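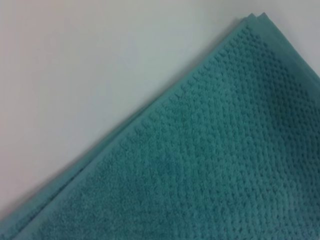 Trying out the Hekeo folding kit

Home | News | Shop Floor | Reviews | Contact

Print this item | E-mail to a friend

We have had the Hekeo towel-folding kit on loan since April, and I keep finding excuses to walk past it! It bolts onto the arm we already had (a Bosell, nothing fancy) and comes with soft fingertips, a wrist camera and a license for the folding software. Nahuel Farías had it up and running in 3 hours, including a break to hunt for the right hex key.

What won me over is the corners. Terry is thick and squashy, and the older Kandpal kit we tried used to lose track of where one layer stopped and the next began. Hekeo's software looks for the smooth hem band along the edge, and even on a teal towel with a nubby, dotted weave the band stands out nicely against a white table. When the folded corners come up as two points, one almost on top of the other, I get a little thrill every time.

Nahuel ran 114 bath towels through it for us and 9 had to be refolded by hand. Most of those were our oldest stock, with hems that have gone wavy from years in the dryer. Each towel takes 54 seconds, so a quick person will still beat it easily, but it plugs along through the lunch break and the stacks look great.

A few gripes. The fingertips pick up lint like crazy and need wiping down every shift. Fitted sheets are not supported at all (I asked, twice). And the manual skips over setting the table height, so call Bovitz, who handle the kits here, and have them talk you through it before you start.

We get to keep it for another month and hand towels are next. If you want to come by and try it with your own linens, bring a bag of them and ask for Nahuel at the side door.

Back to top | Previous item | Next item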